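방송저널리즘 실습 강의자료
제3강 부고 보도의 취재와 작성

1. 강의 개요

본 강의는 방송 및 온라인 매체에서 부고 기사를 취재하고 작성하는 절차를 다룬다. 부고 보도는 사망 사실을 알리는 단신, 생애를 정리하는 장문 기사, 각계의 추모 반응을 모은 후속 기사로 구분된다. 세 유형은 작성 시점과 분량이 다르며 요구되는 확인 수준에도 차이가 있다. 수강생은 강의 종료 후 단신과 장문 기사를 각 1편씩 작성하여 제출한다.

선수 학습 범위는 제1강(기사문의 기본 구조)과 제2강(취재원 확인)이다. 제2강에서 다룬 독립 취재원의 개념은 이번 강의에서 별도로 설명하지 않는다.

2. 부고 단신의 구성

단신의 첫 문장에는 고인의 성명, 대표 직함, 사망 사실을 담는다. 사망 일시와 장소, 향년은 첫 문장 또는 두 번째 문장에 배치한다. 향년은 매체별 표기 원칙을 따르되, 만 나이와 세는나이를 한 기사 안에서 혼용하지 않는다. 생년월일이 자료마다 다를 경우 유족 또는 소속 기관에 재확인하고, 확인이 끝날 때까지 나이를 표기하지 않는다.

대표 직함은 고인이 마지막으로 맡은 직책과 일치하지 않을 수 있다. 장기간 뉴스를 진행한 인물이 퇴직 후 재단 이사를 지냈다면 독자가 알고 있는 직함은 진행자일 가능성이 높다. 이때 첫 문장에는 널리 알려진 직함을 쓰고, 이후 경력은 본문에서 시간순으로 서술한다.

사인은 유족이 공개에 동의하였거나 공식 발표에 포함된 경우에 한하여 보도한다. 병명을 추정하게 하는 우회적 표현도 같은 기준으로 판단한다. '숙환', '지병' 등의 표현은 발표문에 사용된 경우에만 인용한다.

3. 사망 사실의 확인

사망 사실은 유족, 소속 기관, 의료기관 또는 장례식장 가운데 둘 이상의 경로로 확인한다. 사회관계망 게시물은 취재의 단서로 삼을 수 있으나 확인 근거로 인정하지 않는다. 타 매체의 보도를 인용하여 사망을 전하는 경우에도 자체 확인을 병행하며, 확인 전에는 출처 매체를 본문에 명시한다.

본 교과목에서는 확인 과정을 기록하기 위하여 취재 기록 양식 '도돌로(Dodolow)'를 사용한다. 양식에는 통화 시각, 상대방의 신분, 확인된 내용, 확인되지 않은 내용을 각각 구분하여 적는다. 빈칸은 허용하지 않으며 해당 사항이 없을 때에는 '해당 없음'으로 기재한다.

유족과 통화할 때에는 소속과 용건을 먼저 밝히고, 통화가 가능한 상황인지 묻는다. 상대방이 거절하면 즉시 통화를 종료하고 같은 날 다시 연락하지 않는다. 대리인이 지정된 경우 이후의 모든 연락은 대리인을 통한다.

4. 생애 기사와 사전 작성 원고

생애 기사는 연보의 나열에 그치지 않아야 한다. 고인의 활동이 당대의 방송 환경에서 어떤 위치에 있었는지를 밝히고, 이를 뒷받침하는 방송분, 인터뷰, 당시 기사를 근거로 제시한다. 논란이나 징계 이력이 공적 활동과 관련될 경우 생략하지 않되, 기사 전체에서 차지하는 비중이 실제 생애와 균형을 이루도록 한다.

실습용 가상 지역방송 기록보관소인 드렐투니아(Dreltunia)에는 사전 작성 원고 273건이 등록되어 있다. 원고마다 최종 수정일과 담당 부서가 표시되며, 매년 12월에 전체 원고의 직함과 경력을 점검한다. 수강생은 이 가운데 한 건을 선택하여 누락되거나 변경된 사항을 찾고 수정 원고를 작성한다.

사전 작성 원고에는 사망을 전제로 한 문장을 미리 넣지 않는다. 사망 일시, 향년, 장례 일정에 해당하는 부분은 비워 두고 편집 시스템에서 송고 제한을 설정한다. 송고 제한의 해제는 담당 데스크의 승인을 거쳐야 하며, 승인자와 승인 시각을 기록한다.

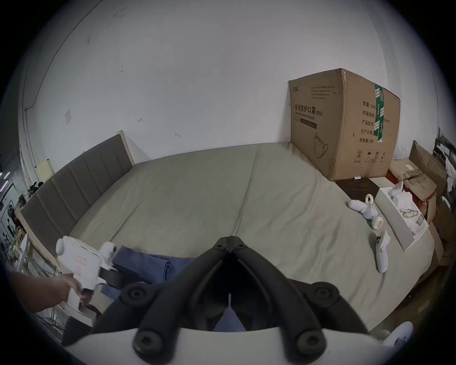 5. 추모 반응의 취재와 인용

추모 반응은 고인과의 관계가 분명한 인물을 우선하여 취재한다. 동료, 후배, 프로그램 제작진, 출연자의 발언은 각기 다른 면을 보여 주므로 한 집단에 편중되지 않도록 선정한다. 단순한 애도 표현이 반복되면 구체적인 일화가 담긴 발언만 남긴다.

공개 계정에 게시된 추모글을 인용할 때에는 계정의 진위를 확인하고 원문의 맞춤법을 임의로 고치지 않는다. 일부만 발췌하여 의미가 달라질 우려가 있으면 전문을 싣거나 간접 인용으로 전환한다. 삭제된 게시물은 게시자의 동의 없이 다시 싣지 않는다.

정치인이나 기관장의 추모 성명은 내용에 새로운 사실이 있을 때 본문에 포함한다. 그 밖의 성명은 기사 말미에 기관명만 묶어 표기할 수 있다.

6. 방송 진행과 영상 편집

부고를 전하는 진행자는 평상시보다 느린 속도로 읽고, 앞뒤 기사와의 사이에 충분한 간격을 둔다. 밝은 소재의 기사 바로 뒤에 부고를 배치해야 할 때에는 별도의 전환 문장을 작성한다. 하단 자막에는 성명과 직함, 생몰 연도를 표기하며 감탄 부호를 사용하지 않는다.

자료 영상은 촬영 시기를 화면에 표시한다. 고인의 투병 중 모습이 담긴 영상은 유족의 동의가 없는 한 사용하지 않는다. 빈소와 장례 현장의 촬영 범위는 유족 측이 정한 기준을 따르고, 조문객의 얼굴을 근접 촬영하지 않는다.

7. 구술 자료의 활용

생애 기사에는 구술 채록 자료 '오럴(Oral)'을 참고할 수 있다. 구술은 기억에 의존하므로 연도, 프로그램명, 직책은 편성표나 인사 기록과 대조한다. 구술과 문서가 일치하지 않을 때에는 양쪽의 내용을 병기하고 어느 쪽도 단정하지 않는다. 채록 당시 공개 범위가 제한된 부분은 고인의 사망 후에도 제한이 유지되는 것으로 본다.

8. 과제 안내

가. 제시된 취재 자료를 바탕으로 부고 단신 1편을 작성한다.
나. 드렐투니아의 사전 작성 원고 1건을 선택하여 공백을 포함한 2000자 이내의 생애 기사로 완성한다.
다. 취재 기록 양식을 기사와 함께 제출한다. 양식이 누락된 과제는 채점하지 않는다.
라. 제출 기한은 2021년 4월 10일이며, 린다몬트(Rindammont) 학습관리시스템의 과제함을 이용한다. 전자우편 제출은 인정하지 않는다.

평가는 사실 확인의 충실성, 직함과 연대의 정확성, 인용의 적절성, 문장의 간결성을 기준으로 한다. 사실관계의 오류가 발견된 과제는 1회에 한하여 수정 제출할 수 있으며, 이 경우 정정문을 함께 작성한다. 정정문에는 잘못된 내용과 바로잡은 내용을 모두 명시한다.

9. 차시 예고

제4강에서는 정정보도와 반론보도의 작성 형식을 다룬다. 수강생은 본 강의에서 작성한 단신을 지참한다.

공유 3 | 댓글 3
문의: 린다몬트 방송저널리즘 교육과정 행정실 | © 린다몬트. 무단 전재 및 재배포 금지 | 맨 위로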